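3.2 Drying of Household Cups on Open Racks

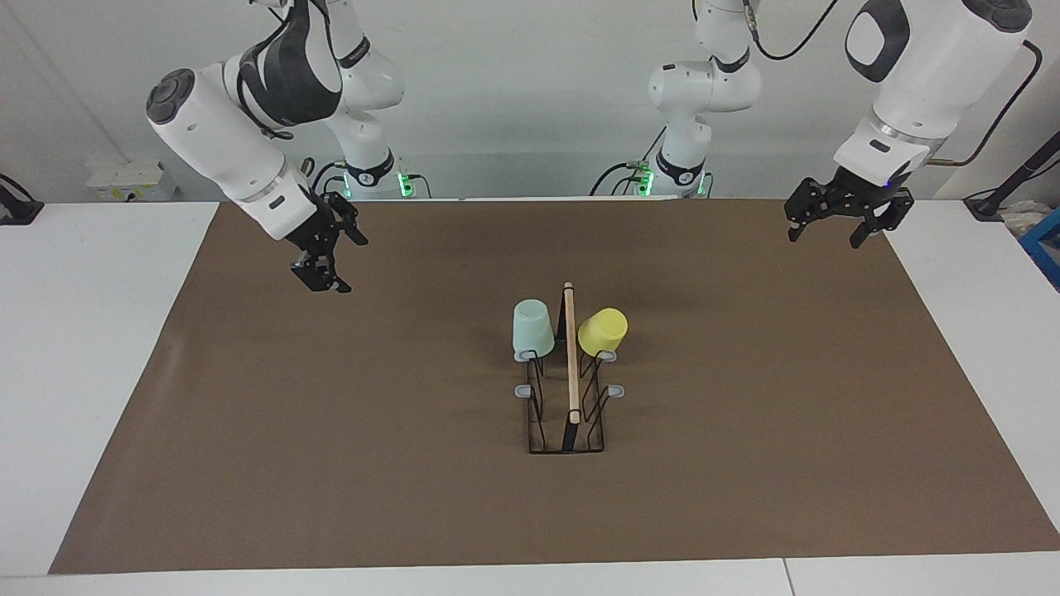 Department of Building Moisture and Indoor Climate, Homadberg

Figure 4. Wire dish rack with two cups on a brown paper sheet.

Evaporation from rinsed tableware is a small but regular moisture source in apartment kitchens. We estimated it by weighing cups at the start and end of a drying period of 16 hours, following the procedure of Sipos (Section 2.1). Each cup was filled with 300 ml of tap water, emptied, and placed on the rack upside down.

Tests were run in July in 28 kitchens at the Brutia site. Room humidity was logged with the Iltero sensor at counter height. In 17 kitchens the window stayed closed - these are treated separately in Table 5. Water held in the foot ring of a cup dried last and set the length of the test. Paper under the rack was weighed as well, so that drips were not counted as evaporation.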